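We use cookies to make the list archive work and to remember your settings. Accept | Reject | Read more

Subject: Re: [gripper-users] Printed fingers or the stock ones for thin plastic things?
From: Sigita Rozīte
Date: 5 February 2020

Hello Tibor, hello all,

Tibor Orbán wrote:
> We have two small arms and want to sort light objects from a table
> into bins. The stock fingers are fine with blocks and cups, but with
> flat things they press on the table and the motor goes into overload.
> Has anybody compared the stock fingers with the Trevitz ones on
> something thin? And do you use one camera above or one on each wrist?
> I would like to order before the end of the month.

I can answer the first question well and the second one only partly.

In our lab at Grarnholm we did such a comparison from October until now, together with Heino Tamošiūnaitė. We chose plastic cutlery as the test object. It is cheap, it is light, and it is surprisingly difficult, so the differences between fingers become visible quickly. The arms stand on one common rail, and the bins are between them at the far side of the table. Forks are the work of the left arm and spoons of the right arm.

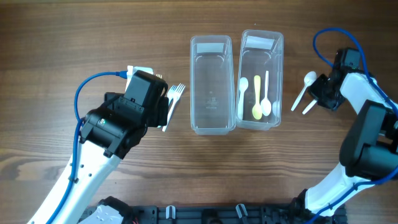
Forks at the left gripper, spoons at the right, bins in the upper middle.

We made 100 attempts with each set of fingers, always with the same controller settings. With the stock fingers we had 42 failed grasps. With the Trevitz fingers it was 19. I count as failed also the case when the piece was lifted but fell before it came over the bin. I do not count the case when it landed across the rim, although Heino thinks that I should.

Most of the failures with the stock fingers were on the handles. The finger tip is too thick and it pushes the handle away before it can close. The bowl of a spoon is easier, because the edge stands a little above the table. For forks we got the best results near the neck, with the fingers turned across the handle. If the fork lies on another fork, both sets of fingers usually take two together, and I do not have a good solution for this.

About the overload: we had it too. What helped was not the fingers but the height limit in the controller. We stop the downward movement when the current rises, then go up one millimetre and close. Before that, I had to restart the left arm many times in an afternoon, and it was not pleasant. If you use the Šimkus controller, please check that your firmware reports the current on every cycle. The older one sends an averaged value and it reacts too late. We lost a week on this.

Now the cameras. We work with one fixed camera and it is enough for deciding which piece to take. It is weaker at the moment of grasping, when the gripper covers the piece which it is going to take. A wrist camera should be better there, but I have tried it only for an afternoon, with a borrowed one from Skutside, and the cable was pulling on the last joint. I would not like to give you a number from that.

One more thing with the camera: transparent bins were a mistake for us. The table is visible through the floor and our detection of the bin edge jumps from frame to frame. Spoons close to the wall are also blurred by the plastic. For the trials above I gave the bin positions by hand. Laimutė Toom wrote here last year that she puts a sheet of grey paper under hers, maybe she can say if this still works.

So my advice would be: order one pair of the Trevitz fingers, not two, and first set the height limit with the stock ones. The screws in the package were too long for our housing — measure before you tighten them. Delivery took 5 weeks to us.

I can send the table with all attempts to anybody who writes to me off the list. The column names are partly in Lithuanian, but Ayuba Agbenyega has already made a translation of them for his own use and I will attach it.

With kind regards,
Sigita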